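7. Dezember 2021

Vormittag

Um 7 aufgestanden, noch dunkel. Kaffee, zwei Scheiben Brot, Radio. Es hat in der Nacht geregnet und am Morgen weiter, kein Wetter für den Garten. Die Dahlienknollen liegen immer noch in der Kiste im Flur und müssten in den Keller. Habe sie wieder liegen lassen.

Stattdessen die Becher. Das steht seit Oktober auf dem Zettel. Im Hängeschrank stehen sie in drei Reihen hintereinander, und wenn man einen von hinten will, räumt man erst die vorderen aus. Alles herausgenommen und auf die Fensterbank und den Herd gestellt. Das Schrankpapier war klebrig und an der Rückwand braun. Abgezogen, Brett mit Essigwasser gewischt, zweimal, dann die Tür offen gelassen.

Von den Bechern haben vier einen Sprung, einer hat keinen Henkel mehr und war zuletzt für Stifte. Die gesprungenen in Zeitung gewickelt und in den Restmüll. Den ohne Henkel behalte ich. Die beiden aus Piltavton bleiben natürlich auch, obwohl der eine innen ganz grau ist vom Tee. Mit Natron ausgerieben, ging besser als gedacht, am Boden ist noch ein Ring.

Danach war es halb elf und ich hatte kalte Füße. Andere Socken geholt.

Zum Tisch: Das Öl von Groen ist noch halb voll, für einmal reicht es. Auf der Dose steht, man soll dünn auftragen und nach 15 Minuten abnehmen, was nicht eingezogen ist. Beim letzten Mal habe ich das nicht getan, da hat die Platte drei Tage geklebt. Heute nicht angefangen, dafür müsste alles herunter und man müsste lüften. Nächste Woche vielleicht, wenn es trocken ist.

Mittag

Suppe von gestern, mit einer Kartoffel gestreckt. Dazu den Rest vom Käse.

Um eins noch schnell zu Zumton gefahren, Schrankpapier und Geschirrtücher. Papier hatten sie nur gemustert, kleine Zitronen. Genommen. Bei den Geschirrtüchern gab es die karierten nicht mehr. Der Parkplatz war voll, wegen des Weihnachtsmarkts, und ich habe hinten an der Schule gestanden und bin im Regen zurückgelaufen. An der Kasse lagen Walnüsse, ein Netz mitgenommen.

Nachmittag

Papier zugeschnitten. Der Schrank ist hinten schmaler als vorne, das habe ich erst gemerkt, als der erste Bogen schief lag. Den zweiten dann mit Pappe als Schablone, passt. Die Becher zurückgestellt, jetzt nur in zwei Reihen, die großen hinten. Die Müslischalen sind dafür nach unten zu den Töpfen gewandert.

Am Tisch ging es mir um die kleine Bank, das niedrige Brett mit den schwarzen Metallfüßen. Bisher stand sie neben dem Herd und hat das Fett abbekommen. Auf dem Tisch gefällt sie mir besser, hinten in der Mitte, quer. Das helle Holz passt zu den Leisten, jedenfalls zu den hellen, die rötlichen fallen daneben mehr auf als sonst. Das petrolfarbene Tuch liegt davor, ein wenig links. Es ist das alte, das schon hundertmal in der Wäsche war. Und dazu zwei Becher für jeden Tag, dann muss man morgens den Schrank nicht aufmachen. 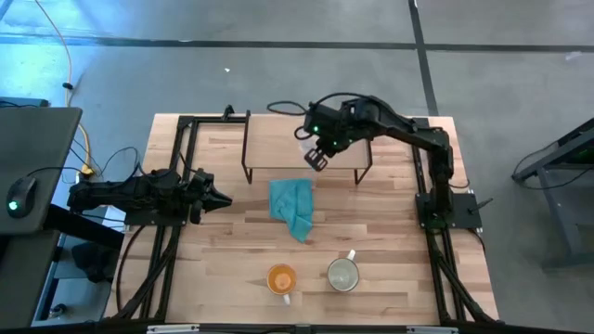 Was noch fehlt

Haken für die Tücher. Ich hatte die von Dekine im Auge, zum Kleben, aber an der gestrichenen Wand hält das nicht, und bohren will ich dort wegen der Leitung nicht. Vielleicht innen an die Schranktür, da stört es keinen.

Filz für unter die Metallfüße. In der Schublade war noch ein Bogen, aber die runden Punkte sind zu breit. Man müsste Streifen schneiden. Ohne Filz sieht man die Kratzer auf dem Holz bestimmt bis Ostern. Den Tisch habe ich damals für 210 gebraucht bekommen, und die Platte war ohne einen Kratzer, das weiß ich noch gut. Der erste kam beim Umzug, der zweite vom Fleischwolf, danach habe ich nicht mehr so hingesehen. Schade wäre es trotzdem.

Ein zweites Tuch in der gleichen Farbe, damit man wechseln kann. Bei Zumton gab es nur Grau und ein Orange, das ich nicht im Haus haben möchte. Das Petrol ist übrigens nach dem vielen Waschen immer noch recht kräftig, während das rote aus dem gleichen Jahr inzwischen rosa ist. Vielleicht auch, weil das rote immer mit den Handtüchern bei 60 Grad mitgelaufen ist.

Das Öl. Siehe oben.

Den Boden auch einmal richtig. Auf dem glatten Grau sieht man jeden Wassertropfen, wenn er getrocknet ist, und vom Essigwischen heute früh sind vor der Spüle lauter Ränder. Mit klarem Wasser nachgegangen, es wurde etwas besser.

Abend

Die Knollen doch noch in den Keller gebracht. Zwei waren weich, die habe ich weggeworfen. Die anderen in Sand gelegt und die Kiste beschriftet, im letzten Frühjahr wusste ich nicht mehr, welche Farbe welche war. Auf der Treppe unten ist die Birne kaputt. Ersatz ist keiner da, also kommt das auch auf den Zettel.

Walnüsse geknackt, die meisten gut, ein paar schwarze dabei. Eine Schale voll für den Kuchen am Wochenende beiseite gestellt. Das Rezept finde ich nicht, es steckte immer im blauen Ordner hinter den Gebrauchsanweisungen. Den Ordner durchgesehen und dabei die Anleitung für den alten Toaster gefunden, den wir seit Jahren nicht mehr haben. Weggeworfen, mit den Garantiezetteln vom Staubsauger und vom Bügeleisen gleich dazu.

Abends Tee aus einem der Piltavton-Becher. Er schmeckt nicht nach Natron, das war meine Sorge. Beim Einräumen der Spülmaschine habe ich aus Gewohnheit zuerst nach unten zu den Töpfen gegriffen und hatte eine Müslischale in der Hand. Das wird wohl noch ein paar Tage so gehen.

Morgen: Glühbirne, Filz schneiden, Altpapier an die Straße, wegen der Heizung anrufen. Der Regen hat gegen neun aufgehört.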